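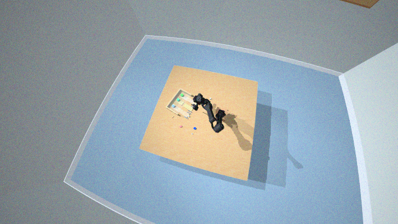

Urkthorpe Harriers open entries for the Ledeo 13, and I'm running it too

14 April 2025

Right, I've been told a press release should get the news in first, so: entries are open for the Ledeo 13, our new off-road race from Urkthorpe to Stultarthorpe and back. It's 13 miles, it goes over the ridge twice, and we have room for up to 68 runners in this first year.

I'm Annick Hawthorne and I've been race secretary at the Harriers since December, when Lorne Paquette passed me a carrier bag full of paperwork and went off to get his knee seen to. (It's mending well, thanks to everyone who keeps asking. He's back on the turbo trainer and moaning about it, so he must be feeling better.)

The race started as our Sunday long run. A few of us would meet at the bus shelter in Urkthorpe, plod up Bélanger Lane, drop down through the woods to Stultarthorpe, have a drink at the tap by the church and come home the same way. Colton McIntyre put it on his training plan last winter as "hilly, steady" and then ran it as if someone was chasing him. By February there were plenty of us turning up, two of them from the tri club over the valley, and the talk in the car park kept coming round to putting numbers on and doing it properly.

So we are! The course is the one we train on, with one change. The farmer has asked us to keep off the bottom field while the lambs are in it, so you'll turn left at the second gate and follow the wall instead. It's a bit longer and a lot stonier. I went over on it the week before last and tore a perfectly good pair of tights, so lift your feet.

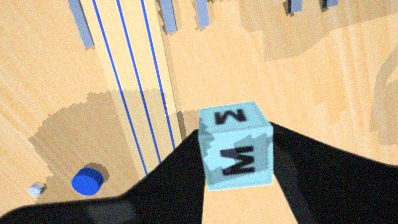

A light blue cube with the letter M on two of its faces.

There are 2 drinks stations, one at the top of the ridge and one at the turn, and you'll pass the top one on the way out and again on the way back. Please bring your own cup as we won't be handing out plastic ones. Trail shoes are strongly advised. If it has rained at all in the week before, the woods will be greasy and road shoes will have you on your backside before the first stile.

Amrit Boychuk is in charge of marking the route and he'll be out on his mountain bike the evening before with a rucksack of tape. He's also setting a pace for anyone who'd like company at the back, walking the steep bits, chatting on the flat ones – I've done plenty of runs with Amrit and I can promise you won't be short of conversation.

I should own up that my own training has been patchy. I managed a decent week at the end of March, with hill reps on the Tuesday evening and a swim that didn't feel like drowning, then caught a cold and did next to nothing for days. Liette Poirier, who coaches our beginners, has me on easy miles until my breathing settles down. She ran the whole course last weekend with 40 seconds' difference between her outward and homeward legs, and she stopped to shut both gates. I won't be doing that.

Entries are through the club website or on paper from any of us at club night. You'll need to be 18 or over on the day. Numbers will be given out on the morning from the village hall in Urkthorpe, where there'll be tea, soup and somewhere dry to leave your bag. Please share lifts if you can, as parking is tight and the neighbours have been very good about it.

Anyone from the local papers who'd like to come along on a Sunday is very welcome, in running kit or out of it. Ask for me or Colton through the club website and we'll let you know where we're meeting.

Annick Hawthorne
Race secretary, Urkthorpe Harriers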